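Plostix buys Arrieta kitchen line, keeps both plants open

Plostix has completed its purchase of Arrieta, the cabinet and countertop maker, and says it will keep both of the smaller company's plants running through at least next summer. Terms of the sale were not released.

The deal brings 1,419 Arrieta employees into Plostix, which already had 3,572 people on its payroll. Marta Romaniuk, who has run Arrieta's sales side for the past nine years, will head the combined kitchen division starting in July.
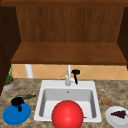

Wood cabinet with an open shelf.

Romaniuk told staff at a morning meeting that orders already placed will ship under the Arrieta name and that existing warranties will be honored in full. Dealers will get new price sheets before the changeover.

"People who ordered a kitchen in the spring want to know it's still coming," she said. "It is."

Plostix plans to move its own Esier range into the same warehouses. The company said 3 delivery depots will be merged into 2, with the Skundness depot closing when its lease runs out. Drivers based there have been offered transfers.

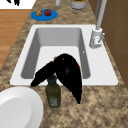
Sobia Cheema, who represents hourly workers at the larger plant, said the transfer offer was fair but that the new depot would add close to an hour to some commutes. She has asked for a travel allowance for the first year. Plostix said it would answer before the end of the month.

Independent dealers have mixed feelings. Several carry both brands and worry that the cheaper Arrieta doors will be dropped once stock runs down.
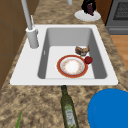

The company said it has no plans to cut any door style this year. It will review the full catalog over the winter, and dealers will be asked for sales figures by style before that review begins.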